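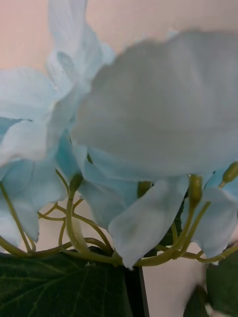
Item 9, artificial flowers, pale blue. Fraying at the rim of one petal.

ISTBY HOUSE — GROUND FLOOR COMMON AREAS
Fire and general safety inspection, checklist with comments

Date of inspection: January 18, 2018
Inspected by: Aisling Gallagher
Accompanied by: Kiros Berhe (building manager)
Previous inspection: November, D. Coughlan
Key: S = satisfactory, A = action needed, N/A = not applicable

1. Escape routes clear to full width — A
Rear corridor reduced by two stacked chairs and a folded table outside the Noonan Room. Moved during the visit. Same finding as in November. Floor marking recommended on that side.

2. Final exit doors open without a key — S
Front and rear both tested. Rear door binds slightly at the threshold but opens with one hand.

3. Self-closing doors close fully — A
Door to the east stair stops short of the latch. Closer arm is loose at the bracket. Tighten, then retest from fully open and from a few inches open. All other doors latched from both positions.

4. Fire extinguishers — A
Service tags in date on all units. The unit by the kitchenette is standing on the floor — bracket missing. Refit at the original height and replace the sign above it.

5. Alarm call points — S
Point 12 tested with the test key. Panel showed the correct zone. Log book entry made and initialed.

6. Emergency lighting — A
Fitting 13 (foot of east stair) did not come on when the supply was switched off. Lamp or battery to be established by the electrician. Full-duration test is still outstanding for the whole floor; the log has no entry since the system was commissioned.

7. Electrical cords and outlets — A
Extension cord in the front office is plugged into a second extension cord. Remove one. No damaged plugs found. Portable heater in the same room has no inspection label and is to stay unplugged until checked.

8. Storage under stairs — S
Cleared after the November visit and still clear. Door locked, sign in place.

9. Furnishings and decorations — A
Artificial flowers: no flame-resistance label or certificate could be produced. Obtain the paperwork from the supplier or treat the item as combustible and keep it off escape routes. Drapes in the Noonan Room carry sewn-in labels and are accepted. Notice board paper to be kept to a single layer.

10. Kitchenette — S
Fire blanket mounted and reachable without leaning over the cooktop. Dish towels kept away from the burners. Grease filter cleaned according to the sheet on the cupboard door.

11. Walking surfaces — A
Carpet edge lifting at the office doorway. Taped for now. Tape is not accepted as a repair, and a metal edge strip is to be fitted.

12. Occupancy notice — A
Notice in the Noonan Room gives a limit of 50. The copy in the front office is blank. Post the completed version in both places.

13. Gas shutoff access — N/A
No gas supply on this floor.

ACTIONS
Items 3, 4 and 11: Fiachra Fahy, maintenance.
Items 6 and 7: electrician, to be booked by K. Berhe. Heater label included in the same call.
Items 1, 9 and 12: K. Berhe.

Items 1 and 6 take priority. Send completion notes to A. Gallagher with the item number in the subject line, and file a paper copy behind the November sheet in the log book.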